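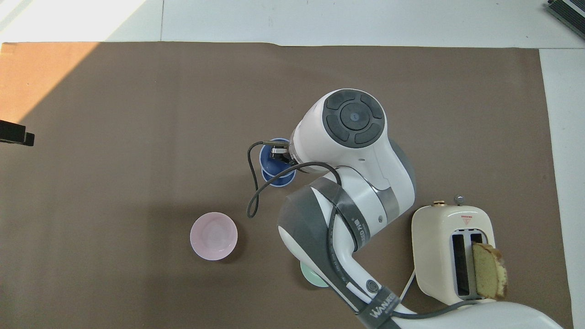

食器まわりの双腕デモ収集、1,000本を超えたのでやり方を晒します(意見ください)

カテゴリ:模倣学習・データ収集
返信 10件

usuga_w(スレ主)
投稿 10/06/2020

7月から続けている卓上タスクの収集がようやく1,000本を超えました! うれしくて誰かに聞いてほしいのと、そろそろ方針を見直したいのとで立てます。
環境は茶色い紙のマットの上に食器とトースター、アームは2本。操作は全部人間の遠隔操作で、タスクは「青い器をつかむ」「重ねる」「端に寄せる」「パンを抜く」の4種類です。社内ではこのデータセットをSonlowと呼んでいます。
いまの流れはこんな感じです。

1. マットの上に物を置く(位置はサイコロで決めたマス目、向きは適当)
2. 指示文を読み上げてから録画開始
3. 操作者が1本やる。やり直しは2回まで
4. その場で「成功・失敗・あやしい」の3つのどれかを付ける
5. 置き直して次へ

操作者は私、Lizeth、Hernánさんの交代制。午前に一人、午後に一人です。総本数は1,581、そのうち「あやしい」が113本あります。この113本をどうするかで揉めているのが今回の本題で、私は捨てずに全部使いたい派です。つかみ直しとか、縁に指が当たってから修正する動きとか、見ていて本当に面白いんですよ。きれいな成功例だけだと出てこない動きばかりで。

granlow
1,581本お疲れさまです。写真いいですね、器の縁に指が来ているこの瞬間、うちの学習済みモデルが一番よく外すところです。
113本については私は反対側です。全部使うのは怖い。以前「失敗したけど最後に戻せた」ものを混ぜたら、モデルがわざわざ一度外してから戻すようになりました。笑い話みたいですが1週間つぶれました。

usuga_w(スレ主)
>granlowさん
わざわざ外すやつ! 聞いたことはあったけど本当にあるんですね。
ちなみにその時、外した部分にはラベルを付けていましたか? こっちは区間ごとに「接近・接触・修正・離脱」を付けられるように準備中なので、接近の悪いところだけ学習から抜けないかと考えています。

granlow
付けていませんでした。1本丸ごとに成功と書いただけです。区間で切れるなら話は違うかもしれない。ただ切る手間がすごいですよ。

jhair.p
横から失礼します。本数より見た目のばらつきのほうが気になりました。マットの左上に日が当たってますよね。これ、わざと入れてます?
うちは日差しが嫌でブラインドを全部下ろして、照明を固定して録っていたんですが、別の部屋に持っていった途端に全然つかめなくなりました。今は逆に、時間帯をずらして何度も録るようにしています。午後の低い光が一番効きました。

usuga_w(スレ主)
>jhair.pさん
最初は気にしていませんでしたが、最近は開けっぱなしにしています。日向と日陰の両方に物が来るように、マス目も端まで広げました。紙のしわも、前は毎朝貼り替えていたのをやめて、破れるまで使っています。しわの影で器の縁の見え方が変わるので、これはこれでおいしいデータだと思っています。

huanca_a
私はそこは賛成しかねます。
光もしわも物の位置も操作者も全部一度に動かしたら、うまくいかなかった時に何が悪かったのか分かりません。まず条件を固定した200本でモデルを一度作って、動くのを見てから一つずつばらしていくべきです。大きな山を先に作ってから学習を回すのは順番が逆ではないですか。

lizeth_r
スレ主と一緒に収集している者です。huancaさんの言うこと、わたしも最初にほぼ同じことを言いました(笑)
実は固定条件の200本は7月に録ってあって、それで一度学習もしています。評価はぼろぼろでしたが、どこが駄目かはよく見えました。重ねるタスクで、上の器を放すのが早すぎるんです。それ以来、放す前に一呼吸おくのを操作者の決まりにしています。
で、この「一呼吸」がまた問題で。長さが人によって違うんですよ。Hernánさんは長い。わたしはせっかち。スレ主はその日の気分です。

usuga_w(スレ主)
気分じゃないです、慎重さの幅です。
重ねるタスクを横から見たところも貼っておきます。
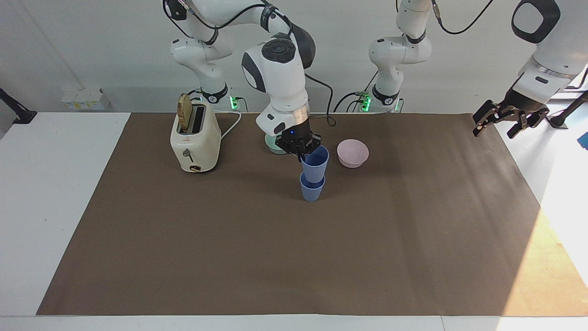

重ねるタスク。右アームが上の青いカップの縁をつかんでいるところ

上からのカメラだと手首の陰に入って見えない高さ方向が、横からだとよく分かるので、このタスクだけはこっちの視点を必ず確認してからラベルを付けています。上下の器の隙間がどのくらいか、上から見て当てられる人は一人もいませんでした。

granlow
横視点、見やすい! 器の縁のすぐ上まで指がかぶさっているから、上からでは確かに無理ですね。
左手は開いたままですが、片手タスクの間も左の関節角は記録していますか?

usuga_w(スレ主)
記録しています。学習の時も左右両方を出力させています。片手タスクの間に左手がふらふら動き出すのが怖いので、「動かない」もちゃんと教えたいんです。

jhair.p
それ大事です。うちは使わない腕の値を省いて保存していて、後から双腕タスクを足した時に全部作り直しになりました……。

senitz
古い道具の話で恐縮ですが、区間ラベルは音声で付けるのがおすすめです。操作しながら「さわった」「なおす」「はなす」と声に出して、後で時刻を拾うだけ。画面を見ながら後付けするより断然速いし、操作者本人の意図が残ります。見ているだけの人には、修正なのか最初からその軌道のつもりだったのか区別がつかないので。
「あやしい」の113本も、本人が覚えているうちに喋って吹き込んでしまえばどうでしょう。

lizeth_r
>senitzさん
それすごくいいです! 指示文の読み上げで既にマイクは繋がっているので、明日からでもできます。
ただ古い113本は、さすがに自分が何を考えていたか覚えていないですね。トースターのパンを抜くやつなんて、角度を変えて何十回もやっているので全部混ざってます。

huanca_a
固定条件の200本があるなら、先ほどの意見は半分取り下げます。失礼しました。
残り半分。評価用の配置は別に取ってありますか? サイコロで決めたマス目を学習にも評価にも使っていると、良い数字が出ても信用できません。あと操作者ごとの差も見たほうがいい。一人分を丸ごと抜いて学習して、抜いた人の動きにどれだけ合うかを見ると、くせの強さが分かります。

usuga_w(スレ主)
配置は、手前の列を評価専用にして収集では使わないようにしています。操作者抜きの学習はやっていませんでした。これは面白そう、今夜Hernánさん抜きで回してみます!

それで113本の扱いですが、いただいた話を合わせて次の形にしようと思います。

・古い113本は、横視点で修正の開始時刻がはっきり読めるものだけ区間を切って使う
・読めないものは学習から外す。消さずに別フォルダへ
・新しい分は操作中の声で区間を付ける
・granlowさんの「わざと外す」が出ないか、混ぜた版と混ぜない版を同じ評価配置で比べる

granlow
いいと思います。比べる時、成功率だけでなく最初の接触までの時間も取ってください。うちの時は成功率が変わらないまま時間だけ延びていて、それで気づくのが遅れました。

usuga_w(スレ主)
接触までの時間、追加しました。ログの力覚の立ち上がりで自動で取れそうです。

senitz
声のほう、言葉は短くそろえておくといいですよ。うちは「なおす」と「もどす」が混ざって後で泣きました。

lizeth_r
もうHernánさんが「よいしょ」で通そうとしてます。止めてきます。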